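Unit 2: Solid Wood Worktops
Notes for the furniture care course, Codthorpe
Tutor: Roswitha Berchtold

Butcher block is made from strips of solid wood glued side by side. The strips are usually cut from different boards, so some color variation from one strip to the next is normal. Do not try to even it out with stain. Learn to tell variation in the wood from damage to the finish before you start any work.

Check the top under a low side light first. Overhead light hides shallow scratches. Run a dry hand along the grain, then across it. A raised strip edge can be felt before it can be seen. Mark any spots with chalk and write them on your inspection sheet.

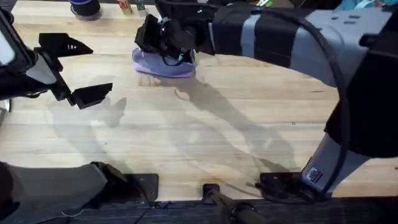 Small marks and scuffs in the finish can usually be left until the next full oiling. A scratch that catches a fingernail needs sanding. Use a block, go with the grain, and sand past the mark on both ends so you don't leave a dip. Vacuum the dust and wipe with a barely damp cloth. Let the top dry fully before oiling.

Oil goes on thin. Wait 11 minutes, wipe off all the excess, and leave the top overnight. Apply 2 coats on a sanded area and one everywhere else. Lay used rags flat outdoors to dry. Oily rags left in a pile can catch fire.

Wood moves across its width as the air in the room gets drier or more humid. Fasten the top through slotted holes so it can move. Most of the split tops we see in January were screwed down tight in summer.

For next class: read Solange Girard's handout on glue joints and bring your inspection sheet. Flurina Kälin will cover edge repairs. Course fee balances of 50 are due at the front desk.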